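Filed under: Home Life, Grumbling

Dec 16, 2021 by Toshiko Yagi

So the sorting is done. Since July I have been going through the toy bins in the hall closet, one evening at a time, with the idea of passing most of it along before the new year. My sister-in-law Shu-fen told me it would take a weekend. Shu-fen has a cat.

The listing went up on our neighborhood swap board with a price of nine dollars a bag, and within the hour I had a message asking if I would take four. I would not. Then I had a message asking if the bricks were "complete." Complete how? They are bricks. You stop when you run out or when dinner is ready.

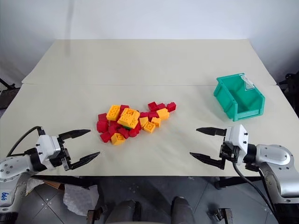
My older one, who hasn't touched any of it in years, came downstairs when he heard the word "sell" and sat on the floor with a bag for two hours – purely to check the quality, he said. He is taller than I am. He checked the quality of a garage and part of a boat.

In the end two bags went to Cheng-en across the street for his twins, one went to the dentist's waiting room, and the biggest one went back in the closet under the winter blankets. I made nothing. I did spend 76 dollars on clear bins with lids, though, and they look very nice in there.

Next up is the drawer with the cords.

Tags: clutter, kids, closets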